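Prurkcombe Listings: data card

Maintained by Aleksandra Sobczak and Czesław Tokarz
Last revised April 25, 2019

What is in it

Sale and rental listings for houses and flats in Prurkcombe and Grudlow, as the agents wrote them. Each record has the listing text, the asking price or monthly rent, the number of bedrooms and bathrooms, the floor area where given, and the council tax band. Two agencies supplied the text: Krawczyk, who cover both places, and Manel, who only let in Grudlow.

Files

listings.csv holds one row per listing
rooms.csv holds one row per room, joined on listing_id
terms.txt is the list of agents' abbreviations and what we expand them to

Kitchens

The kitchen column in rooms.csv takes one of 3 values: separate, diner or open. A kitchen with a breakfast bar counts as open only if the agent says so. Worktop material goes in its own column, in the agent's word, so "marble", "marble effect" and "stone" are kept apart.

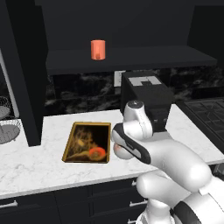
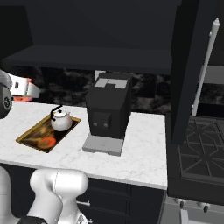
White marble worktop with grey veining, entered as "marble".

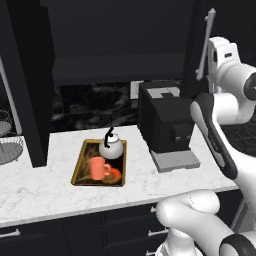

Appliances are recorded only when the text says they are included in the price. "Space for" a dishwasher is left blank. Built-in ovens are always entered, even if the agent gives no make.

Prices

Asking prices are in pounds with no commas. "Offers over" and "guide price" are kept in price_note. Weekly rents have been turned into monthly ones by multiplying by 52 and dividing by 12. Where a price was cut while the listing was live, we keep the last one.

Known problems

15 listings from Krawczyk have no floor area. Manel counted box rooms as bedrooms until June, when they changed their form, and we have not gone back over the older ones. Some Grudlow flats appear twice under different listing_ids after being let and put back on the market. These are separate lettings and should stay in.

House names and numbers have been removed. Street names are still in, so please don't publish single records.

Corrections

Send the listing_id and the column to Czesław. Changes to terms.txt go to Aleksandra, who will rerun the expansion before the next release.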